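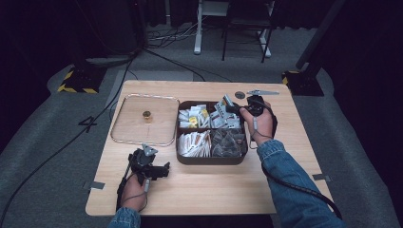 Tea station sorted: the Zaromthorpe Centre gets its sachets in order

5 August 2024
By Stela Bucur

If you've made a cuppa at the Zaromthorpe Centre lately, you'll have noticed the change already. The old biscuit tin is gone! In its place is a divided organiser box, dark brown, with four compartments, and every sachet and packet on the hot drinks bench now has somewhere to live.

The idea came up in June, at the end of a very long craft day, when 30 people wanted a drink at the same moment and the only way to find a sugar was to tip the whole tin onto the bench. A few of us stayed back afterwards and started talking about how other places do it. The Tennant Street library has a box with dividers, the bowls club has jars, and my sister's office has a drawer that I would not wish on anyone. We went with the box.

Filling it has been more fun than it had any right to be. One compartment has the white packets, including the ones with yellow labels. Beside it are the white and grey sachets with the printing on them. The front left is for the white paper packets with brown edges, which stand up on end in a row and are packed in nice and snug, and the front right has the dark grey see-through triangular ones. Standing the paper packets upright was a terrific call - you can run a finger along the top and pull one out without bringing half its neighbours with it.

There's a clear plastic tray as well, a rectangular one with rounded corners and a slightly coppery rim. It sits to the left of the box on the pale oak-look table while we're sorting, and it's brilliant for anything that has to come out for a minute. On the bench it will hold teaspoons, at least until someone has a better idea.

We tried a couple of layouts before settling. The first had everything grouped by colour, which looked gorgeous and made no sense to anyone looking for a particular drink. The second went by how quickly things run out, with the favourites closest to the urn, and that's the one we've kept. Regulars at the Witier singing group tested it during their morning break and gave it a big thumbs up, apart from one request for more peppermint, which is now on the shopping list.

The whole makeover came in at $19, and that includes the tray. The centre pours 4000 hot drinks in a good year, so the box is going to earn its keep. Refills will be stored in the cupboard under the bench, in their original cartons, with the oldest at the front. If you finish off a compartment, please top it up from the cupboard, or leave a note on the clipboard if the carton is empty too.

A few small things while we're on the subject. Please put packets back in the compartment they came from, facing the same way as the rest. Torn or damp ones should go straight in the bin. Coffee stays in the big Drenderel tin beside the urn, as it always has, and the milk is still in the bar fridge on the bottom shelf.

Next on our list is the mug shelf, which could do with the same treatment - there are some real beauties at the back that haven't been used in years. We'll be sorting those at the next open morning, starting once the urn has boiled. Come along if you like that sort of thing (I love it), and bring any spare dividers or small trays you have at home. Handles and odd sizes are fine, and we'll find a use for lids too.

Last updated: 5.15 pm

Contact the Zaromthorpe Centre newsletter | © Zaromthorpe Centre | Back to top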